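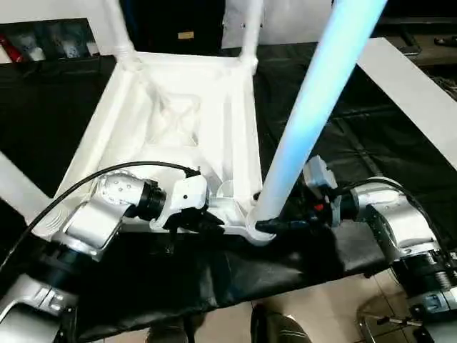 The Kļaviņa cell at Solska, with both grippers on the chair.

The Left Arm

When Hadi Rawashdeh came to the workshop at Solska, the left arm was already three weeks sick. I use this word and I know that a machine is not sick, but Annag Strachan used it, and she was the one who taught me to look after the cell.

"It closes well," she told him. "It opens well. But after an hour it is a little bit somewhere else."

"How much is a little bit?"

"2 millimeters."

Hadi put his bag on the floor. He did not open the computer, as I expected. He asked us to run the chair.

So I laid the chair on the black cover with its legs up and started the program. The arms came slowly over the edge of the table. Hadi stood with his head bent to one side and his eyes closed, and I was ashamed for him, and looked at Annag. She was looking at the cable.
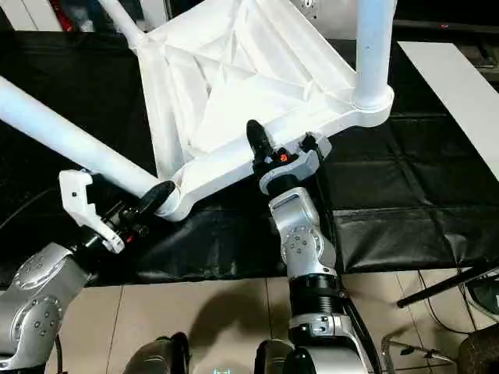 "Again," he said when the arms went home.

We ran it until the lunch hour. The counter said 3,932 cycles, and from these, 1,043 were since June, when I changed the left wrist alone for the first time. I had told everybody that I tightened the screws in the order of the manual. This was true for all of them except the last two. On that evening my brother was waiting for me in the car.

Hadi asked for a pen and drew a short line over the joint, half on one ring and half on the other. Then he gave the pen back to me.

"Run it one more hour," he said, "and tell me if it is still one line."

I sat beside the table for this hour. Annag went out to telephone Plullitthorpe about the delivery. The chair was turned, held, released, held again. I had time to think how I would say it, and in which language, because in my own language I would say it too fast.

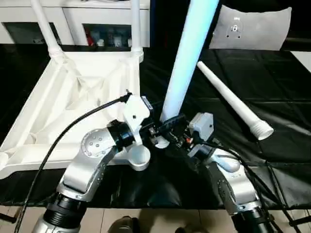

Black cable over the left arm, second cable on the right.

The line was two lines. Between them there was a space like the thickness of a fingernail.

"It was me," I said. "In June. The last screws."

Hadi nodded and went to his bag for the torque key. He put it in my hand and switched off the power himself, and he hung his own lock on the switch.

"From the beginning, please," he said. "All of them. I will read you the numbers."

He read, and I tightened. When Annag came back she saw us on our knees at the table, and she took off her coat and held the lamp.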